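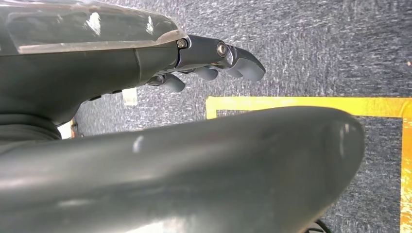 Umora House: The Carpeted Rooms

Gallery | Ground floor | Furnishings and floor coverings

Umora House reopened its ground floor in January, following the replacement of carpet and the return of furniture from storage. This page presents the principal rooms and furnishings for the benefit of members, visiting groups, and organizations considering a booking. The work was planned by Santeri Miettinen, Head of Premises, and the floor covering was supplied and fitted by Trummer.

Select a title to view the entry at full size.

1. The Velaretti Room
The largest of the carpeted rooms, with 328 square feet of clear floor when the furniture is placed against the walls. It is used for meetings, talks, and floor-based activities.

2. Carpet
A light, low pile was selected for all rooms on this level. Outdoor shoes may be worn, but visitors are asked to use the mats at the main entrance.

3. Seating
The room is provided with 28 stacking chairs. Chairs are stored in the alcove and should be carried when moved, as dragging marks the pile.

4. Tables
Two folding tables are available on request. They are supplied with felt pads, which must remain in place.

5. The Reading Corner
Low shelves, two armchairs, and a standing lamp. Books in this corner are for use on the premises and are not part of the lending collection.

6. Doorway and Threshold Strip
The former raised strip has been removed and a flush strip fitted. Wheelchairs and carts now pass between the corridor and the Velaretti Room on one level.

7. The Zarkance Room
A smaller room for interviews and quiet study. The desk was repaired and refinished before its return, and the original drawer handles were kept.

8. Storage Cupboard
Cushions, spare chair feet, and the carpet sweeper are kept on the lower shelves. Cleaning products are locked away and may be obtained from the front desk.

Care of the rooms
Groups are asked to return furniture to the positions shown on the wall plan and to report spills promptly. Adhesive tape should not be applied to the carpet. Covered drinks are permitted in the Velaretti Room; food is served in the dining room only.

Use of images
Images in this gallery may be reproduced in newsletters and programs with the credit "Umora House." Requests for other uses should be addressed to the Premises Office.

Related pages: Room hire and rates | Access information | Upper floor gallery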